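Treldale Makers
Home | Guides | Planning | Tools and kit | Contact

How to plan and budget for your first robot arm (and try the layout in simulation first!)

2023-05-08

Buying a robot arm for a small workshop is one of the most exciting things you'll ever put on a spreadsheet. I've now been through it twice, once for our kitchen-tasks bench at Treldale and once helping the Vurkley group with theirs, and I loved it both times. It does go better if you do things in the right order, so I've written down the order I'd use again.

Step 1: Write the job down before you look at prices

Get a sheet of paper and write what the arm has to pick up, where it picks it up from and where it puts it. Use real things. "Small household objects" won't help you choose a gripper, but "the pepper mill, the egg cups and that awkward ladle" will. Next to each one note its weight and its widest point, measured across the part you'd want the fingers to close on.

If you can't decide between one arm and two, write both versions of the job. A second arm changes the bench, the wiring, the computer and the floor space, so it deserves its own column from the start.

Step 2: Split the budget into arm and everything else

Make 2 columns. In the first goes the arm with its controller. In the second goes the rest, and this is where first-timers (me included!) come unstuck:

- gripper, plus spare fingers
- bench or stand, and the fixings to hold the arm down
- emergency stop and any guarding your risk assessment asks for
- computer and network cables
- cameras and their mounts
- training time for whoever will run it
- delivery, insurance and a service plan

On the Vurkley plan we gave the arm itself 60 per cent of the money and kept the remainder for that second column. Your split may well be different, but do set one early and stick to it while you're comparing quotes.

Step 3: Build the room in simulation

This is my favourite part. Before you order anything, model the worktop and the things on it, then drop in the arm you're thinking of and have a play. Put it at one end of the counter, then the middle, then the opposite side. Try the awkward reaches first -- the far corner, the spot behind the toaster, anything low down. You'll learn more in an afternoon of this than from a whole stack of brochures.

Look for two things. One is reach along the worktop, with objects spread out as they would be on an ordinary day. The other is how much room is left when the gripper is right up close to an object and another arm is sharing the space.
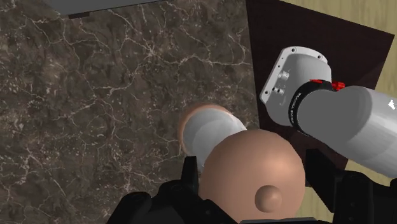
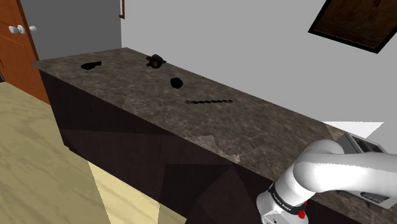 Both views are from the simulated kitchen, with Franka Emika arms at the marble worktop.

Do I need to pay for simulation software before I've bought a robot?

Start with a free package. Several good ones will load a common arm model and a basic room, and that's plenty for checking reach and clearance. Leave paid licences out of the first budget and come back to them if you find a feature you really miss.

Step 4: Turn what you learned into a shopping list

Go back to your columns and correct them. Our first draft had a bench that was far too deep, and moving the arm a little further along in the model saved us a new worktop altogether. Write down the final base position, the bench height and the longest cable run, as suppliers will ask for all of these.

Now get your quotes. Ask each supplier for the same list in the same order. I sent mine to Suominen and Plaver on the same form, and comparing them took minutes. Check these on every quote:

- is the gripper included, or priced separately?
- is the controller included?
- what does the warranty cover, and who pays the carriage on a return?
- how long is the quoted price good for?

Step 5: Plan the calendar as well as the cash

Lead times matter as much as price. We were quoted 12 weeks for delivery, so to have the arm on the bench in September we had to work backwards and get the order signed off well before the summer. Have the bench, the power sockets and the network point finished before the crate turns up. Book the training for the week after delivery, when everyone is still keen to have a go!

Keep your simulation files too. We still open ours whenever someone wants to move a shelf or try a new object, and the same files will do for pricing up the next arm.

Contact: Treldale Makers, via the contact page | © Treldale Makers | Back to top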